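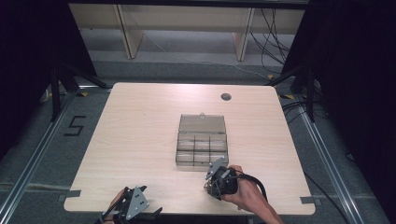
2019-05-20
Gulell hand-held gripper kit, loan set from Ostside. Station 5.

Second session with the pair. The loan runs to August, so there is time to do this properly, but Staddale wants a yes or no on the purchase well before that.

Task was the compartment box, lid and loading. Six compartments, clear plastic, small latch on the lid. We picked it because clear walls have given us trouble with every tracking setup so far, and because it takes two hands: one to steady the base, one to work the lid.

48 runs attempted, 13 thrown out. Of the 13, 6 were tracking dropouts on the left unit, all when the plate was turned down toward the table. The rest were operator errors, mostly the box sliding when the lid went back. Tried a few with the box further from the near edge and it slid just the same. Want to try a thin rubber mat next, though that changes the look of the tabletop and we'd have to redo the background set.

Fit and handling:
Strap is fine for an hour. After that the body starts to press on the back of the thumb. Sung make a padded insert that is meant to fit this body. Have asked for a price.
Cables are the worst part. The bundle comes off the back and lies over the hand, so you feel it pull whenever you reach across. Clipping it at the elbow helped a bit. Ostside say a lighter harness is coming but gave no date, so I'm scoring what we have.
Finger travel is enough for the lid and the base. Picking up the latch by itself is hit or miss – the tips are too wide for it. Narrow tips are listed as an extra.

Software:
Export worked first time on the new build. Old build was dropping the last second of each run. If anyone is still on the old one, please update before recording anything.
Calibration took longer than the manual says, mainly because I had the left and right units swapped in the config. They need labels. Will do that tomorrow.

Cost: quote is 706 per unit, without tips, insert or spare cables. Need the full figure for a pair with all of it before comparing with building our own.

Leaning yes if the left unit dropouts can be fixed. Sent the six bad logs to Ostside and asked whether it is the plate or the mount.

To do
– label units L and R
– rubber mat, then repeat the lid runs
– leave the gray tape on the near edge, same marks for next session
– chase Sung on the insert
– ask about narrow tips on the same loan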